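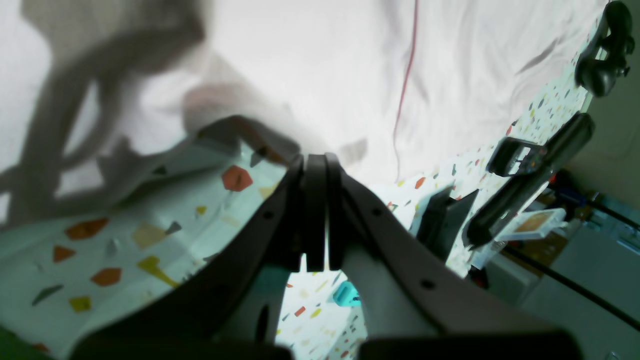
White cloth behind the patterned table cover, Wannasri room

Sorting took 10 days in May. The grant paid for 400 garments. 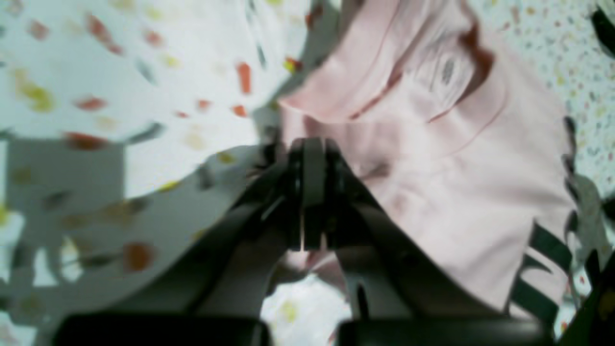 FOLDING

Pink garments and tees are handled on the same table. Molline asked for a flat fold with the hem squared — we are still uneven on this.

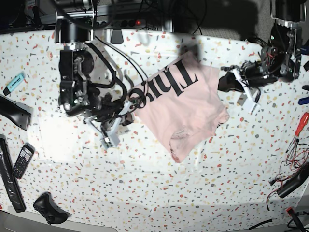 Pink T-shirt with black lettering, folded

Nuanchan Rattanakul has asked for 2 more tables. The Irance order is on hold until they come.

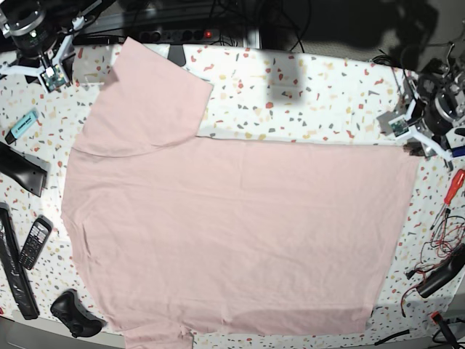 Next period

Clear the remote, phone and game controller from the table edge. Send 3 cartons to Onov.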